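**Stuff from the bed into one box, what goes where?**

momia_531

I'm finally clearing off my daughter's bed and I've got one open white box to put the little things in. 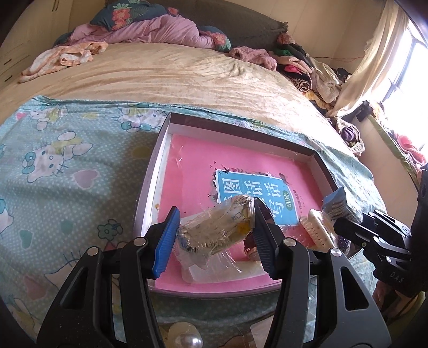

My trouble is that I start with the flat stuff and then the box fills up weird. Her writing workbook lies flat on the bottom, and then the comb and the small packet slide around next to it. Do I stand the book up? The clothes are a separate headache, please don't make me think about the clothes yet!

**Bendurik**

Leave the book flat. I pack my kids' school things that way and the covers stay nice. Put anything bagged on top, and run the skinny things down the side by the wall (comb, pens, hair clips). If they still slide, roll up a sock and wedge it in there.

**curnetti352**

just get a bigger box

**Sampaio**

I'd use 2 boxes, one for school and one for hair stuff and odds and ends. We had it all mixed together until May and every morning was a hunt for the comb. Also do the clothes first next time, you'll get your bed back sooner :)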